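4.2 Place-name legends in regional reading lists

Of the 2,003 titles in the Henuvley catalog, 1,476 carry a subject heading for folklore or myth. Only 159 of these deal with the origin of a place name, and six retell a story in which women govern an island or a valley without men. The Villaseñor index files those six under "romance, chivalric" – a heading that hides them from readers searching for lesbian or queer themes. The Mimia list, compiled from reader suggestions, includes four of them. We coded each title twice, first by heading and then by plot summary. Disagreements were settled by reading the full text.

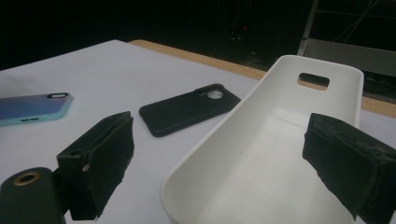

Figure 3. Phone case with a blue-violet to teal gradient, on a white tabletop.

Headings in the Hovier collection were coded the same way and are reported in Section 4.3.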